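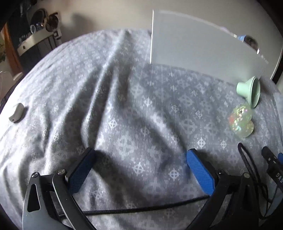
浅灰色花纹布,米灰色的墙

开一串,讲讲我这两年最上头的一件事:给Honel山谷的教会编一本用他们自己的调子唱的诗歌本。昨晚终稿定了,108首!我兴奋得睡不着,干脆爬起来写。会很长,慢慢看。

先说背景。Honel的教会一直唱诗,唱得也很响,用的是一本老诗本,大家叫它Adams本,因为封面上就印着这个名字。歌词是早年翻过来的,曲子全是外来的四部和声。老人家爱它,我也爱它,我妈那一辈唱的好多曲子跟它是同一批。

问题出在声调上。Honel话有声调,高低一变,意思就跟着跑。外来的旋律可不管这个,该往上走就往上走,歌词里的字被拽着一起上去,听起来就成了另一个字。

会说中文的朋友应该马上懂。你把“买”和“卖”唱反了,靠上下文还猜得到。可要是一整句每个字都歪一点,听的人就只能靠背了。Honel很多年轻人跟我说过,小时候会唱几十首,词是什么意思,长大看了书才明白。

举个我记得最牢的例子。Adams本里有一首讲主“背负”我们重担的,旋律在那个字上往下掉,掉下去就成了“丢掉”。唱了好几代人,大家都知道该怎么理解,也没人觉得冒犯,可是第一次来聚会的人会坐在那里纳闷:怎么把我们丢了?

做这件事的项目叫Tresuvero,人很少,带头的是Jacobus Dlamini。他做教会音乐很多年,会弹的乐器我数不过来。我当初报名是去帮忙打谱的,以为去两个星期。然后就没走成哈哈。

Jacobus第一天就定了规矩:外来的人不写歌。我们可以录、可以记谱、可以端茶,可以问傻问题,词和曲都得出自Honel的弟兄姊妹。我当时手里还攥着一段自己写的旋律,默默塞回包里了。

第一次写歌营是三月办的,来了30个人。有种地的,有教书的,有开小巴的,还有一位婆婆带着孙女。好几位一进门先声明自己不会写歌。Jacobus就请他们讲讲家里办喜事唱什么、收庄稼唱什么、哄孩子唱什么,屋里一下子就热闹起来了。

那天上午我学到一个词,是他们对“领唱的人”的叫法,直译过来是“开门的”。领唱开门,众人进来。Honel的老歌几乎都是这样一呼一应,领唱那句可以随口变,应的那句固定。这个结构拿来唱诗篇,合适得要命!

比如诗篇一百三十六篇,每一节后半句都是“因他的慈爱永远长存”。我从小念这篇,说实话常常念到一半就走神,觉得怎么还没完。在Honel听他们唱,领唱一句一句往外抛,全屋的人一遍一遍接,接到后面有人站起来了。我才觉得自己总算听见了这篇诗。

写歌的流程大概是这样:先一起读一段经文,读很多遍,用Honel话大声读。然后分小组聊,这段话在你家里会怎么讲。聊完不急着写,先把最要紧的那一句挑出来,反复说,说到语气自己带出高低来。旋律就从那个高低里长。

我负责拿录音笔蹲在旁边。有一组挑的是浪子回家那段,挑了“相离还远”四个字的那一句。他们说了得有一顿饭的工夫,说着说着一位大叔开始打拍子,旁边的人就跟着哼。整首歌的骨头在那会儿就有了。我蹲得腿都麻了,不敢动,怕衣服响。

关于乐器,也讨论过好久。有些长辈觉得鼓不该进礼拜堂,他们年轻的时候,鼓是在别的场合打的,心里过不去。这个顾虑很真实,我们没有催。后来各村自己定:有的用鼓,有的只拍手,有的用脚踩地板。诗本里一律不写死伴奏。

有位长老,之前一直坐后排,抱着胳膊听。第二次营会他忽然说,他父亲会一首古调,是出远门的人唱给家里的,他想试试填上使徒行传里保罗在海边跟人告别那段。他唱的时候声音很小,唱完自己先出去站了一会儿。这首收在第41首的位置,我每次校对到它都会慢下来。

(写到这里去烧了壶水,继续。)

记谱是另一个大坑。五线谱Honel会看的人不多,简谱有一部分人会,老一辈用的是Adams本里那种字母唱名。我们试印了几页给不同的人看,最后定下来用简谱,上面加一条很简单的高低线,标出说话时的声调。看不懂谱的人跟着线也能走个八九不离十。

那条线是婆婆的孙女想出来的。她在学校画过温度曲线,跟我说:“阿姨,你就画成那个不就好了?”我们几个大人之前为这事争了好多个晚上。

录音在Wavent做。Wavent是离山谷最近的镇,有一间隔音还过得去的屋子可以借。还过得去的意思是,公鸡叫的时候得停。第17首的母带里现在还有一声鸡叫,Jacobus说留着,那首唱的刚好是彼得。我投了赞成票,还有人在犹豫,你们说呢?

讲讲歌词审校,因为很多人私信问过。每首歌都过三道:Honel的圣经翻译同工对照经文看意思;几位没上过学的长辈听,听完用自己的话复述;最后放给没来过营会的年轻人听,问他们这歌在说什么。复述对不上的,就回去改。

第二道最好玩。有首歌唱“活水”,我们都觉得很清楚。一位长辈听完说,嗯,讲的是雨季涨水,要小心。全组人面面相觑!后来改成了他们叫山泉的那个词,带着“自己往外冒”的意思。再放一遍,她说,哦,这个水我知道,我小时候天天去挑。

也有整首拿掉的。有一首旋律美极了,所有人都喜欢,可是那个调子在下游两个村子里是丧事上专用的,一听就要哭。写的人自己提出来不收。他说以后真有弟兄姊妹过世的时候再唱。现在那首单独存着,没有编号。

老诗本怎么办?这是最多人担心的。答案是照样唱!Adams本里有二十来首,大家投票要留在新本子里,词重新顺过,曲子能调的地方稍微调一点。“背负”那首也在,那个字现在是往上走的。第一次试唱,唱到那里全场有一个很小的停顿,然后声音一下子大起来。

我妈在电话里听我放了一段,说:“调我听着像咱们那首,又不像。”我说对对对就是那首。她跟着哼了半天,一个字都不懂,哼得还挺准。

再讲一点排版的苦。Honel文有几个带尾巴的字母,换一台电脑尾巴就没了。尾巴没了,词就变了。我们校到最后一轮,发现有一首整首的尾巴都掉光了,从“他看顾”变成了一个我不太好意思翻译的句子。还好是在印之前发现的。感谢字体,感谢眼尖的教书弟兄。

目录排序也吵过。按主题排还是按教会节期排,还是按写成的先后?最后按一天的时间排:早起的歌在前面,下地的在中间,晚上家里祷告的在后面,再后面是圣餐、洗礼、婚礼、送别。Honel的人拿到样本,直接翻到自己要的地方,不用教。我觉得这个主意太好了,希望别的诗本也试试。

第一批印1,001本。对,有个零头。印厂报的是整数,Jacobus说再加一本,给那位唱古调的长老的父亲,放在他们家堂屋里。老人家没赶上看到。那本的扉页请他们家自己写字。

诗本首发的聚会定在6月30日,星期四,在Wavent。本来想放在主日,但主日各村都要守自己的聚会,走不开,星期四又刚好是赶集第二天,好多人已经在镇上了。从上午唱到吃午饭,吃完再唱。108首唱不完的,谁家写的谁家先挑。

这次会有2位领唱轮着来,都是第一次营会上说自己不会写歌的人。其中一位开小巴,他说最近车上的乘客被迫听他练习,有几位已经会应了。我很想坐一次那趟车。

有人问能不能在别处的教会用。可以听,可以学唱,很欢迎!要翻译成别的语言的话,请先跟Tresuvero联系,他们会去问写歌的人。有几首写歌的人希望先在山谷里唱一阵子再传出去,这个我们都尊重。录音会陆续放上来,第一组是早起的歌。

也有人问我,这些跟圣经翻译比起来是不是次要。我只能讲我看到的:Honel有了自己语言的经文之后,不少长辈还是不读,他们本来就不太读东西。可是歌进了厨房,进了田里。有位姊妹把整段八福唱着背下来了,自己都没发觉在背。翻译的同工听见高兴坏了,他们熬了那么多年的字,就这么从灶台边飘出来。

顺便推荐一个小功课,给在教会里带诗歌的朋友。挑一首你们最常唱的,把词抄下来,不带旋律,慢慢念给一个刚来的人听,然后请他讲讲听到了什么。我回来以后在自己小组试过,挑的是我最喜欢的一首,结果第二节的主语是谁,我们几个人给了好几个答案。后来查了原文,聊了一整晚,特别痛快。

代祷的话,有这么几样:从印厂到Wavent那段路,雨后常塌,求运书的车平安;几位长辈要从上游走下来,求他们腿脚有力;还有Jacobus的嗓子,他从上周哑到现在,用手势指挥我们干活,指挥得还挺凶。

刚才有人在下面问第一首是什么。第一首很短,只有两句,是那位婆婆写的,天没亮生火的时候唱。领的人唱:“火着了没有?”众人应:“主啊,着了。”再领:“我醒了没有?”再应:“主啊,你先醒了。”

我现在早上烧水也唱这个,发音估计歪得很。水又开了,今天先写到这儿,有问题留言,我去把第63首的尾巴再检查一遍。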